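Iltbridge 共用工作间整修项目
阶段进展报告
提交：Conneely 资助办公室
编写：Hitwood 工作间管理组
报告期：截至十一月

一、本期情况概述

本期工作集中在三件事上：台面翻新，地面清理和重新打磨，库存物品登记。前两项已经做完，登记做完了初次盘点，归位还在进行。通风和收纳部分比原计划慢，具体情况写在第四节和第五节。

工作间面积185平方米，整修期间没有全部关闭。我们把房间分成南北两段，先做北段，北段恢复使用后再做南段。这个办法在上一期报告里提过，当时估计会使总工期延长两周，实际延长了三周，多出来的一周用在南段靠门位置的地面修补上。那里原来有一块旧的水泥垫层，比周围高，铲掉以后下面不平，补了两遍才达到打磨要求。

二、工作台

木台面由 Karkier 供应，浅色实木拼接，表面能看到木纹。旧台面是刷漆的板材，用了多年，边角起皮，接缝处积灰，擦不干净。换台面时保留了原来的桌架，只更换了锈蚀的螺栓和两根变形的横撑。

新台面沿边装黑色铝型材。型材上有槽，夹具可以直接固定在上面，不用再往木头上打孔。旧台面的问题有一大半是打孔造成的，孔打多了以后木板开裂，螺钉也咬不住。今后使用者需要固定东西，一律夹在型材上，这一条已经写进工作间使用须知。

台面到货时有一块的端头有细裂纹，拍照后退给 Karkier 更换，没有产生费用。替换件的颜色比同批略深，并排放能看出来，不影响使用，我们接收了。

所有台面安装后上了一遍木蜡油，放置两天再投入使用。台面靠外的一侧手臂经常搭着，磨损会快一些，计划每半年补一次油。第一次补油的材料已经包含在本期采购里，不再另外申请。

使用者对台面高度有两种意见。站着干活的人觉得合适，坐着干活的人觉得偏高。桌架不能调节，现在的办法是给坐着用的位置配高一档的凳子。凳子从库存里挑出来，换了脚垫，没有新买。

三、地面

地面为灰色混凝土，打磨后做了密封处理。原来的地坪漆剥落严重，推车经过会带起碎片，碎片粘在工件上很难清理。报告期内把旧漆全部磨掉，没有再上漆。

地面上的深色长线予以保留，打磨时沿线做了清理。有使用者建议在地上再贴黄色通道标识，我们试贴了一段，推车轮子压过几天就翘边，撕掉了。通道的标识方式放到下一期再定，倾向于用立牌。

施工粉尘比预想的多。虽然挂了塑料隔帘，北段打磨时仍然有灰飘到南段的货架上，那一批物品在登记前多花了时间擦拭。南段施工时改为先把货架整体罩住，情况好很多。

密封处理后第一周，清洁用拖把的水太多，靠近水池处出现了几块发白的水印。改用半干拖把以后没有再出现，原有水印颜色变浅，但还没有完全消掉，继续观察。

四、通风

原计划在北墙加装固定排风口。房东方面对外墙开孔有顾虑，要求补充结构说明，目前还在沟通，本期没有动工。

过渡办法是使用黑色落地扇，配合打开高窗。落地扇购置和电源线整理共支出550元，从通风分项中列支。电线是目前主要的麻烦：插座集中在墙边，扇子放到房间中部时线要从地上走。现在要求多余的线盘好放在扇子旁边，不能散在通道上。这条要求执行得一般，下班检查时仍然会发现拖着的线，报告期后半段有所改善。

如果下期仍然拿不到外墙开孔的许可，我们准备提出替代方案，利用现有高窗中的一扇改装排风。费用预计低于原方案，但风量也会小。两种方案的对比表将在下期报告中附上，请资助办公室届时给出意见。

五、物品登记与收纳

初次盘点登记物品共1,081件，包括手工具、夹具、灯具配件、旋钮和把手、展示底座、线缆、推车和各类箱盒。登记前没有完整的清单，只有几本不同年份的手写本，互相对不上。新清单按存放位置编排，先写区域，再写柜或架，最后写物品名称，查找时按位置走一遍就可以核对。

登记中遇到的主要问题是名称不统一。同一种小件，有人叫底盘，有人叫底座，有人按材料叫。清单里统一使用一个名称，旧叫法写在备注栏。另一类是看不出用途的零散件，先按外形登记，放在浅盒里，贴上标签，等熟悉的人来认。认领期定到下期末，过期没有人认的，由管理组决定留用还是处理。

收纳方面，黑色立柜已就位，推车用于放置待归位的物品。推车原定只作转运，现在有一部分成了临时存放处，东西上了车就不再往柜里送。我们准备从下月开始每天下午五点清一次车，车上不留过夜物品。

地上仍然有箱子。大件工具箱放不进立柜，暂时靠边放置，不占主通道。放大件的低架原计划本期到货，供应方推迟了发货，新的到货时间还没有书面确认。

现场情况如下。
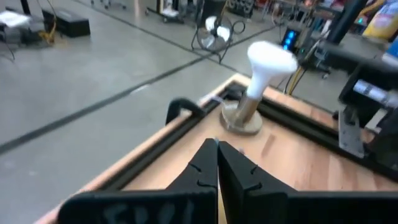
图1 浅色木台面及黑色铝型材边，台上为白色圆顶、银色短柄的蘑菇形小件；后方为灰色混凝土地面和黑色落地扇。

从现场看，台面和地面已经可以正常使用，靠外侧的区域还需要继续整理，特别是边上堆放东西的架子和地上的线。这部分工作不需要追加经费，需要的是安排固定的整理时间。

六、使用情况

北段恢复使用后，预约以小件装配和修整为主，灯具、旋钮一类的小东西占了多数。这类活对台面的清洁要求高，对面积要求不大，一张台子可以分给两拨人先后用。木工打磨仍然安排在原来的小间，没有移到新台面上来。

恢复使用的头几天，预约表和实际使用对不上，有人约了没有来，也有人没有约就占了位置。后来改为当天上午确认，过了十点没有确认的时段放出来给别人用。改动以后投诉减少，空置的时段也少了。

收到的意见主要有三类：凳子高度，下午后半段光线偏暗，找不到刚归位的工具。凳子的问题已经处理。光线问题拟加装可移动的台灯，先试用库存里能修好的旧灯，不够再采购。找不到工具的问题和清单张贴有关，清单目前只有一份，挂在门口，下期在每个柜门内侧各贴一份对应的部分。

七、经费

台面、地面两个分项已结算，均在批准额度之内。地面分项因为补做垫层超出了最初估价，超出部分由该分项的预备金支付，没有动用其他分项。通风分项除上述落地扇及电线整理支出外，余额全部保留。收纳分项已付立柜货款，低架只付了定金。

票据扫描件随本报告一并提交。其中一张运输费收据的抬头写成了旧名称，已请对方重开，收到后补交。

八、未完成事项和下期安排

外墙排风口许可：继续与房东方面沟通，同时准备高窗替代方案。
低架到货：向供应方索取书面到货时间，逾期则取消订单，改向其他厂家购买。
物品归位：计划用6周完成，按区域从北向南推进，完成一个区域核对一次清单。
清单张贴：归位完成一区，张贴一区。
线缆整理：在靠近房间中部的位置增加线槽或地面过线板，先取一段样品试用。
台面养护：首次补油前检查全部接缝，发现松动的先处理再上油。
零散件认领：在公告栏张贴照片和编号，到期集中处理。

以上安排如无不同意见，将按此执行。通风方案的选择涉及分项额度调整，我们会单独提交申请，待批复后再动工。

Hitwood 工作间管理组
十一月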